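4.2 Where the folding gets done

Songül Akgül
2019-10-10
6 min read
14 shares · 3 comments

When Canan Coşkun and I planned the Furthorpe visits, I was sure we'd spend them next to ironing boards and kitchen tables. We'd even written "table height" on the recording sheet! Of the 30 households, 19 folded their knitwear on a bed, and most of those hadn't thought of it as a choice at all. A bed is big, it's soft, and it's usually a few steps from the drawer (I do mine there too, so I should have guessed).

What surprised me more was how long people spent before the first fold. In our notes we call this the laying-out stage, and for jumpers it often took longer than the folding itself. People tugged hems straight, patted sleeves outwards, then stood back and had a look. Thick knits got far more of this than T-shirts did, and the fuzzier the wool, the more patting went on.

Most people put the neck towards the headboard and worked from the foot or the side of the bed, as in Figure 3. 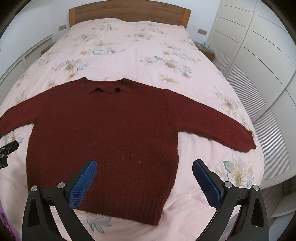
Figure 3. Jumper laid out front upwards on a flowered bedspread, before folding.

Sleeves were where the households really parted ways. One lot crossed both arms over the front, the other lot turned the whole thing over first and tucked them behind, and each thought the other way was plainly wrong! Canan had seen the same split in our Nultholm pilot, where we logged 122 garments, and we come back to it in section 5 with the drawer measurements.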